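Review: Semotwood flat-pack laundry trolley
2025-01-26
By Shigeru Kamata

The Semotwood is a knock-down trolley: push-fit plastic tube, moulded corners, a fabric liner and castors. Prolivberg sells it for $167. I assembled it twice and have used it since August on a concrete laundry floor.

Joints are friction fit, with no adhesive supplied. Tube ends were cut square and free of burrs. Seating each joint fully takes a rubber mallet; hand pressure leaves a gap at the shoulder.
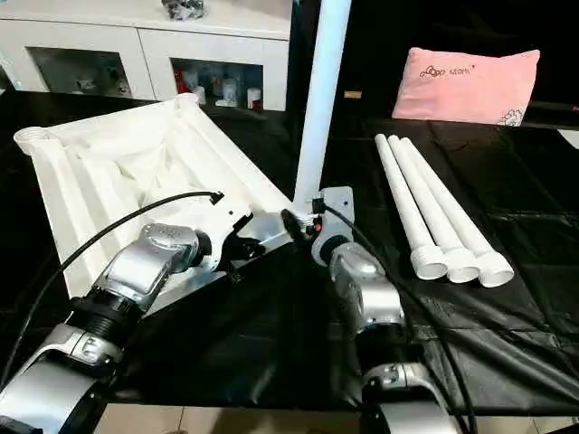

Can the joints be glued?
Solvent cement will hold them, but the trolley can't be knocked down afterwards and Prolivberg won't honour the warranty.

The liner is the weak part. Its hem is single-stitched, and the press studs pull through when it is loaded with wet towels. Washing at 29 degrees caused no measurable shrinkage.
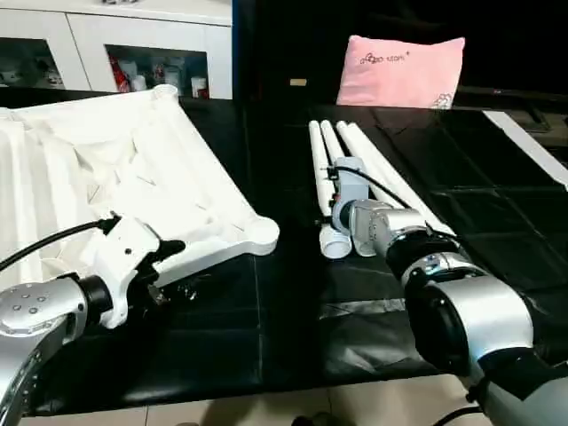 White plastic frame and white fabric.

Castors are 50 mm, two of them braked. They track straight on tile and catch on the grout lines of older pavers. The Trorkero trolley rolls better but weighs more and has no liner at all.

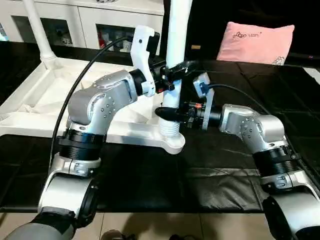

White upright pole with black clamp.

Racking is the other fault. Pushed from one end at full load, the top rail moves sideways before the castors turn. A diagonal brace would fix it, and Fang includes one on its cheaper model. Recommended for light loads only.

Comments (2)

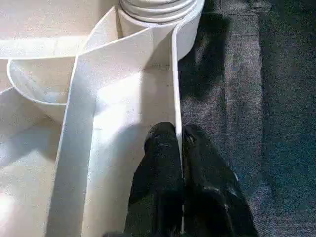

Margit: Mine racked as well until I pinned the lower joints with stainless self-tappers. Pilot holes first or the tube splits.

Dell: Are spare liners sold separately?

Contact | Copyright | Back to top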